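# Urnwood warehouse burglary: 37-hour gap in the evidence log

### docket_rat

The defense filed a motion to exclude the bolt cutters in the Urnwood warehouse case. I read the motion and the exhibits at the clerk's office. Summary of what is in them:

- Cutters recovered from a drainage ditch off Gallagher Road, bagged by the responding officer, sealed, initialed.
- Bag logged into the property room at the Gallagher substation as item 14.
- Item 14 logged out for transfer to the county lab. No receiving entry at the lab for 37 hours.
- Lab entry, when it does appear, says "seal intact" and gives the same seal number.

The lab matched tool marks on the cutters to the cut padlock shackle from Trurico Storage. Without that match the state has one witness who saw a van, and a gate log.

My read is that the motion has a decent chance. A day and a half is a long time for a sealed item to be nowhere.

### pleading_paper

I don't think it has a decent chance. A gap in custody goes to weight in most courts, so the judge lets it in and the defense argues the gap to the jury. Exclusion usually needs some showing of tampering or substitution. Same seal number and an intact seal at the other end is close to the worst fact pattern for that argument.

Is there anything in the motion besides the hours?

### docket_rat

One thing. The bag description changes. The substation form says "clear plastic, large." The lab form says "paper, brown." Exhibit 2 has both forms side by side.

### pleading_paper

That's better than the hours. Should have led with it.

### oldbailiff

Could be an outer bag. When I worked courtroom security we saw plenty of exhibits in plastic inside paper, and the clerk wrote down whichever one was facing up. The question is which bag carries the seal number. If the number is on the plastic and the lab tech copied it through an opened paper bag, there's no discrepancy worth a hearing.

### docket_rat

The forms don't say which layer the seal was on. There is no photo of the sealed bag attached to the motion. Possibly the state will attach one to its response.

### halfmoon_cty

Went by the clerk's office in the afternoon and the response isn't in the file yet. The gate log is, as a supplemental disclosure. It runs to 177 entries and the van's access code shows up on two of them, in at 1:12 a.m. and out at 1:40 a.m. The code was issued to a tenant, Cestero Flooring, and the defendant had left that company before the burglary.

So even the gate log needs somebody to testify that the code was never changed. 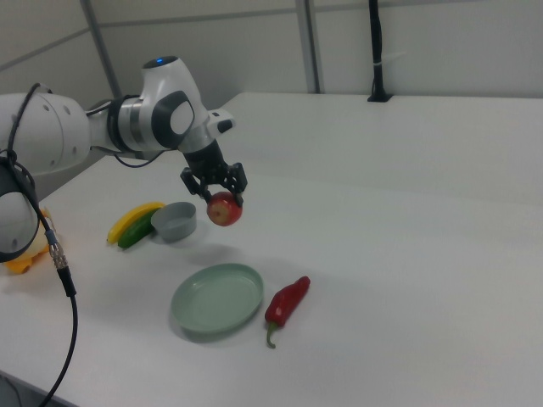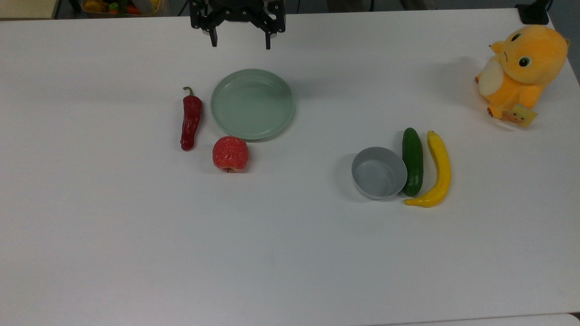
### pleading_paper

Trurico's site manager can lay that foundation in five minutes. Business records, kept in the ordinary course. The weaker point is who was using the code. A shared tenant code identifies the tenant and no one else.

### docket_rat

Agreed on the code. I still disagree on the cutters. Tool marks are the only thing tying a physical object to that lock, and an object like that isn't unique on its face. For a generic item, courts want a tighter chain than they do for something with a serial number.

### pleading_paper

Tighter, yes. Perfect, no. The initials and the seal are there so that a generic item can be identified later. If the officer recognizes the initials on the stand, it comes in.

### oldbailiff

Also check whether the transport officer is on the witness list. If that name is missing, the state may be planning to rely on the paperwork alone, and I'd move closer to docket_rat's view.

### halfmoon_cty

Witness list has the responding officer, the property clerk and the lab examiner. No transport officer.

### docket_rat

Then the state either amends the list or has nobody to cover the 37 hours. The hearing is set for 9:30 a.m. in the small courtroom upstairs. I'll post the ruling if it comes from the bench. If it's taken under advisement, it could be April before there's a written order.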